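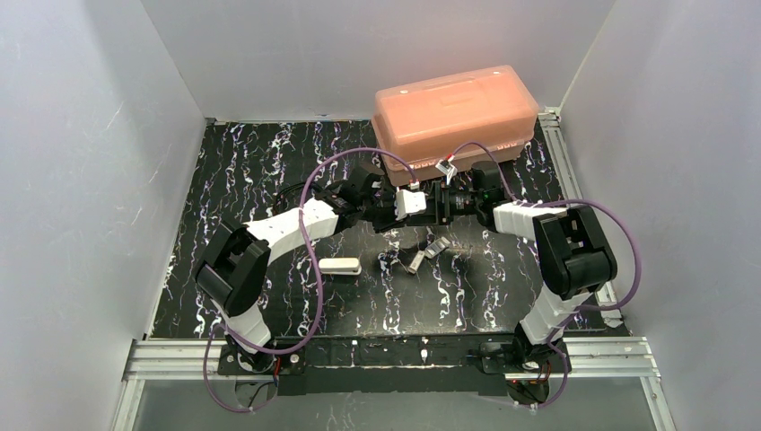 One tenant wrote on the back of the form that she had stopped trying to clean her counter properly years ago, as she could no longer tell a stain from the design. Similar remarks appear on many of the returned forms, and they shaped the way we read the ratings in this section.

Figure 2. Dark marble pattern with white and violet veining. The middle of the surface looks greyer and more worn.

4.2 Pattern and reported wear

The survey went to tenants in Selville who rent an apartment with a fitted kitchen. We received 288 usable forms from 80 buildings. Each tenant rated the condition of the main work surface on a scale from 1 to 7, where 7 meant "like new." A housing inspector then rated the same surface on the same scale without seeing the tenant's answer. Inspectors were told to wipe the surface first and to look at it with the overhead light on and again with it off.

We sorted the surfaces into plain light, plain dark, speckled, and veined. Veined surfaces are those printed or cut to look like marble, with lines that run across the ground color (Figure 2). The sorting was done from the inspector's notes. Surfaces that fit more than one group, such as a speckled counter with a veined splashback, were placed by the counter alone.

Tenants and inspectors agreed most closely on the plain dark surfaces. Dust, water marks, and fine scratches show up on these at once, and both groups marked them down. Plain light surfaces came next. Tenants tended to mention tea and food coloring, while inspectors wrote more often of cuts and lifted edges.

On veined surfaces the two sets of ratings came apart. Tenants rated them higher than inspectors did, and the gap was widest in kitchens where the same tenant had lived for a long time. Inspectors often noted a dull area in front of the sink or beside the stove that the tenant's form did not mention. When the inspector pointed it out, most tenants agreed that it was there. Several said they had taken it for part of the pattern.

The opposite mistake also occurred, though less often. A few tenants who had just moved in reported scratches on a veined counter that the inspector could not find. In these cases the thin pale lines in the print had been read as damage. One landlord had already paid for a repair visit on this account. We left these forms in the sample.

Kopecký describes something close to this in patterned floor coverings, where worn paths are noticed late by the people who walk on them every day and early by visitors. The Selville results fit that account. A worn patch has a soft border and changes slowly, and a busy pattern gives the eye plenty of other edges to follow. Loss of gloss seems to be missed more easily than loss of color. Our scale did not ask about the two separately, and it should have.

Product line made little difference once pattern was taken into account. The two lines found most often in the sample, Beso and Sternar, are both sold in plain and veined versions. Tenants with a veined Beso counter answered much as tenants with a veined Sternar counter did. We did not test the materials, and nothing in this section should be read as a finding on how long either one lasts.

Cleaning habits may account for part of the gap. Tenants with veined counters reported using scouring powder more often than tenants with plain dark ones. Powder dulls most finishes over time, and a tenant who does not see the dulling has no cause to change products. The forms do not tell us which came first. Some tenants will have picked up the habit in an earlier home, and some said that the powder was left under the sink by the person before them.

There is also a practical side for move-out inspections. Disputes over deposits in Selville often turn on whether a mark was there at the start of the lease. The check-in sheet now in use has a single line for "counter, general condition." On a veined surface that line is of little help to either party. A short note on gloss, taken with a lamp held low at one side, would give both of them something to compare later. The inspectors on this project began doing so on their own after the first round of visits, and their notes from the later rounds are easier to use.

April
Trefor Hughes
Posted in: Housing Research / Interiors and Upkeep
Print this page | E-mail this page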